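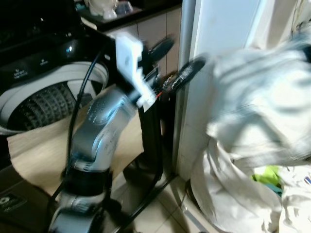 Moltanmont House Residents' Support Desk | Appliances and Shared Kitchen

Ticket 75: Washer refuses to spin, then refuses to discuss it
Status: Closed (for now)
Opened: 7 April 2022
Handled by: Daichi Koyama

Reported problem
Resident writes that the front loader in the shared kitchen "fills up, thinks about it, and stops." Load was one beige sheet. Resident has tried pressing the start button harder.

Entry 1
Went down with a flashlight and low expectations. Light on the control panel comes on normally. No error code, but this model doesn't believe in error codes. It has a light that is steady when it is happy and a light that blinks when it would like you to guess.

Ran a rinse and spin with the drum empty. Perfect. Spun like it was showing off. Put the sheet back in, and it tumbled for a while, slowed down, tumbled the other way, slowed down again and quit with the water still in it.

Entry 2
Drained it by hand through the small hatch at the bottom. Please note for whoever does this next that the tray we keep for the purpose holds much less than the machine does. The kitchen tile has now been mopped.

Filter contents: two coins, a hair tie, and the cap off a bottle of Buder stain remover. The cap was sitting right across the outlet and I was ready to call it solved. Cleaned the filter, screwed it back in, ran the sheet again. Same sulk.

Entry 3
Checked the drain hose behind the machine for kinks. It had one, mild. Straightened it. No change. Checked the feet with a level. The front left foot was off the floor completely, so the whole machine had been standing on three legs and rocking whenever it got up any speed. Wound the foot down until it touched and tightened the lock nut. I have adjusted this same foot before, in January, and would like to know who keeps unadjusting it.

Sheet again. It got further this time — up to the start of a real spin — and then backed off.

Entry 4
Read the manual, which I should have done at Entry 1. A single large item bunches on one side of the drum, the machine feels the lopsided weight and declines to spin. One wet sheet rolled up like a burrito is apparently the classic case. Added two bath towels to keep it company. Spun first time, full speed, no walking across the floor.

So we had a blocked filter, a short foot and a lonely sheet, and I fixed them in the least useful order.

Resident reply
"Thanks. Can I put the Değirmenci tablecloth in with it next time or is that also too big?"

Entry 5
Yes, if there are small things in there too. Two big flat items will just wrap around each other and you'll be writing to me again. Leave the door open between loads so the drum can air out. If the spin stops again, use the 14-minute drain program before opening the hatch, or have more towels ready than you think you need.

Parts used: none
Part requested: replacement front foot from Itach, if they still answer the phone
Follow-up: check the level again in 8 days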